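Budget for a first robot arm setup - what am I forgetting?
Posted in Hobby Robotics & Automation by Marjorie Hartley, 7/23/23

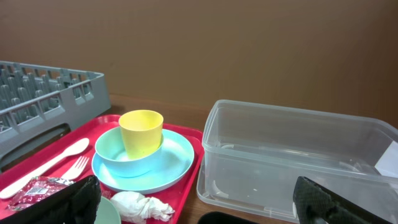 Tray clearing: dishes to the rack, trash to the clear bin

Hi all! I help run the after-school program at our community center, and we've been given the go-ahead to put together a small robot arm station for the older kids. The job we picked is clearing a snack tray (plate, bowl, cup, spoon and fork go one way, the wrapper and napkin go the other) since every kid in the building already knows how it's supposed to be done.

My problem is the money. I have 4,000 dollars total and it has to cover everything, and whatever I don't ask for now I can't ask for again until December. I've got a quote from Branano for an arm with a two-finger gripper and a wrist camera at 1,298, which sounded so cheap that I got nervous. The other quote is from Ditel and would eat nearly the whole budget for one arm, but it comes with a service plan and somebody on the phone.

So do I buy one nice arm, or 2 of the cheaper ones and keep a spare? And what goes on the list besides the arm? I've got a table and a laptop (old, but it runs). The kids are 11 to 14 if that matters. I'd hate to get it all set up and find out I needed a 200 dollar cable or something.

Thanks in advance - I'm good with spreadsheets and not much else here!

Lai-ching Tseng

Two of the cheaper ones, and I'd say that even if you had more money. I set up something similar at a library and the thing I got wrong was putting almost all of it into the arm and leaving nothing for the boring stuff. Then a motor went in week three and we had a very nice paperweight until the new one came.

Here's what I'd put on your spreadsheet that probably isn't there yet:

Spare motors. Find out which joint wears out first and buy one or two of those with the arm. Shipping them separately costs nearly as much as the part.

Finger pads. Get extra, whatever kind the seller offers. The grippy surface picks up grease and crumbs and you'll want to swap them before you want to clean them.

Clamps and a power strip with a real switch. An arm that isn't bolted or clamped down will walk across the table. Put the switch where an adult can reach it.

A lamp. Don't laugh, but that was the best money we spent. Your clear bin is going to be a pain for the camera, because you see straight through it to the table and the wall. Either light it well or trade it for a solid colored one, which is a few bucks.

Dishes. Buy ones like you have and buy doubles of everything. They do get dropped.

A laptop, maybe. Ask the seller what they need you to run before you assume the old one is fine. This is the one that could blow your budget, so ask first.

I'd also hold back a chunk and not spend it at all until you've run the thing for 6 weeks. You'll know by then what you need. If your center makes you spend it all up front, put it into motors.

About your task, I like it, but forks and spoons lying flat are hard to pick up. Plan on the cup and the napkin being the first things the kids get working, and let the silverware be the stretch goal.

Teguh Ginting

get the Ditel. cheap arms are toys and you will spend your whole summer tightening screws. phone support is worth it if you don't know what you're doing, no offense

Hiu-tung Wu

I'm somewhere between the two above. Teguh has a point about support, so before you buy the pair, write to Branano and ask a dumb question, like how long a cable is or what happens if a kid bends a finger on the gripper. See how long they take to answer and whether a person wrote it. I did this with three sellers and one never wrote back, so that was an easy cut.

Also ask both of them whether the price includes the power supply, the camera and the mounting plate. Mine was listed as "complete" and the power supply was extra. And check if there's sales tax on it, or if your center is exempt and needs to send a form in with the order - ours had to go in before the invoice and we missed it.

Marjorie Hartley

Oh this is so helpful, thank you! Lamp and spare motors are on the sheet. I wrote to Branano this morning with my dumb question (I asked about the cable) and I'll post what they say.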